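Phantom grasp

From the Sornbridge Robot Troubles Wiki

A phantom grasp is what we call it when a robot hand reports that it's holding something and it isn't. The arm closes, the controller says "object secured," and off it goes to the next step, carrying nothing. I've been keeping up this article since we started the kitchen tasks, and I've edited it so many times that it's mostly in my voice now (sorry, style guide people!). If you want the dry version, Baltasar Mansilla keeps one in the Skimstead docs.

Other names: air grab, false hold, ghost pick. Baltasar says "false positive closure" and I can't make him stop.

How it shows up

The first sign is usually a place step that finishes way too fast. On Pereyra, our simulated kitchen table, we ran 1,386 pick attempts in June and 168 of them were logged as good grasps with the object still sitting where it started. The logs looked great, which is why it took us so long to catch on. I only noticed when I sat down and watched the replays instead of reading the summary, and there was the arm, proudly delivering thin air to the cutting board.

Long, curved objects are the worst. The cucumber task gave us more trouble than everything else on the table put together, and I have watched that cucumber not get picked up more times than I'd like to admit. 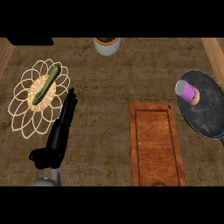 Pereyra kitchen table, cucumber task. The hand is near the edge of the placemat and not touching anything.

Causes

The one that got us was the finger current threshold. The Jorkier controller calls a grasp good when the motors in the fingers draw more than a set amount of current, figuring that something must be pushing back. Trouble is, fingers can push against each other. If the hand closes a little to one side of the object, the fingertips meet, the current climbs, and you get your happy green check mark. We had the threshold at 17 percent of maximum, and fingers rubbing together sailed right past that.

There's a second cause that's easy to mix up with the first. If the object's position is stale (say, it got nudged on an earlier try), the arm goes to the old spot and closes there. Same symptom, different bug. Check the timestamp on the pose before you start messing with thresholds, because I lost a whole afternoon that way.

Why it's a safety matter

In simulation it's just embarrassing. On a real arm, the motion planner thinks there's a load in the hand, so it plans for the wrong weight and the wrong shape. It can also go the other way: a hold that's really just a fingertip pinch gets treated as solid, and the thing drops halfway across. Keep people outside the marked area during carry steps, even when the log says the grasp is fine. Especially with pans.

Fixes

Raising the threshold helped some, but then soft objects started getting missed, so we put it back. What worked better was checking how far the fingers had closed. A hand with a cucumber in it can't shut all the way! Now anything past 80 percent closed counts as empty for that task, whatever the current says. Each object needs its own number, and yes, filling in that table is as boring as it sounds.

We also added a short lift and a second look before the carry. It slows every cycle down and Baltasar grumbles about it, but I'm leaving it in.

Still open

Thin things like spoons close the hand almost completely, so the closure check is no use there. If you've got a trick for that, please add it to the talk page.

See also: Slip detection, Stale pose, Dropped load

Last edited Jul 26, 2025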